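Notes from the Vemmont visit, Wednesday. Typing these up on the train before I forget half of it, so excuse the state of them.

Got there late. Parking is a mess, go in by the back road if you're on the next trip. Badge, shoes covered, phone sticker, then a bad coffee and straight in. Eluned Phillips had us for the morning, Tsehay Feyisa after lunch. Eluned runs the returns and repair side. Tsehay used to be on the sorting bench and now trains the people who teach the arms.

First, what they do. Small goods come back from stores: straps, pouches, lids, cups, stands, little jars. Someone checks each one, wipes it, matches it to its part, puts it in the right tray. Been done by hand forever. Two years ago they bought arms from Pietrzak to do the dull end of it, and the arms were useless at anything soft. Fine on a box. A strap, forget it.

So now they teach by doing. People work at a table with hand-held grippers, same fingers the arms have, and the recordings go to the software side (Bendano, they're in the same building, upstairs). A good day per person is 530 recordings. I'd guessed way lower. Short ones, mind you, pick a thing up and put it down, next.
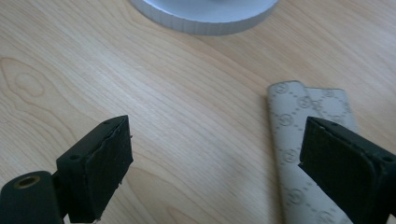

The finger pads wear out. Main complaint from everybody I spoke to, more than the hours or the pay. When the facing gets ragged the grip changes and you start squeezing harder without noticing, and then your thumb hurts by three o'clock. They used to swap pads when someone complained. Now there's a sheet on the wall and the pads get changed whether you complain or not. Took an argument to get that, according to Eluned. Budget was the problem, she said, then pulled a face.

Asked who gets picked for the teaching tables. Started as volunteers, which meant the younger ones. Then they found the long-service bench people made much better recordings. Less fumbling, they know where to take hold of a thing. So the offer went round again with a pay bump and 4 of the old bench team moved over. One moved back after a month. Too quiet for her, she missed the radio and the talking. Fair enough.

Talking is a real issue btw. On the old bench you chat all day. At the tables you can chat but people don't much, because you lose your place and have to redo the take. They've put in a 15 minute break every hour, phones allowed, and the break room is loud as anything. Good sign I think.

Tsehay's part was better than the slides. She had us try it. I was terrible. You think you know how to pick up a cup and you do not, not with two stiff fingers where your hand should be. Everything is in the wrist. She kept saying "slower, then stop" and I kept going fast then dropping it. Our finance guy was annoyingly good at it.

Things she teaches new people, from my scribbles:

- look at the thing before you reach, not while
- same start position every time, hands low
- if you fumble, finish anyway, mark it, go on. Don't sneak a restart
- cables behind your elbows or you'll be wearing them
- stop when your wrists say so and write it down

The fumble one surprised me. They keep the bad takes, seperate pile. Tsehay says people from the old bench hate this, they were trained for years that a mistake gets fixed before anyone sees it. Now it gets labelled and kept. Some found it hard to be recorded at all. The deal the works council got: no recording is used for anyone's review, ever, and supervisors can't open them by name. It's in writing, I saw the page.

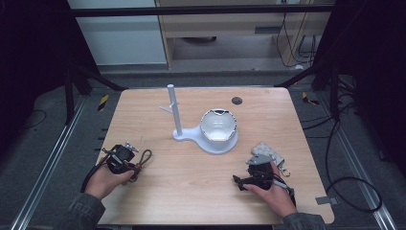
Jobs. I asked straight out and got a fairly straight answer. No layoffs so far, the bench is smaller by people leaving and not being replaced. Nearly half the sorting still goes through human hands and Eluned doesn't expect that to drop much this year. Pairing odd parts is still all people. Her worry is what happens when the teaching work itself thins out, as there's no plan for that she's seen. She's asked for one by June. Tsehay was more upbeat but she'd also be the one out of a job, she said that herself.

Pay grade is still not sorted. Teaching counts as bench work with a bonus on top, and they want it made a proper job with its own title. We have the exact same fight coming at Reduvon so I took the wording down, will send it round.

What I'd steal for us:

Pad sheet on the wall. The no-review rule, before we record a single thing. Hourly break from day one. Ask the bench people first this time.

What I wouldn't: the lockers are miles from the tables, and the schedule changes weekly which everyone hates.

Didn't get to see the arms on the night shift, they only run the soft goods then. Tsehay offered a second visit, 2 people max, starts at nine in the evening. I'm in. Need one more, reply to me and not the whole list please.

Receipts to follow. The sandwich was on me.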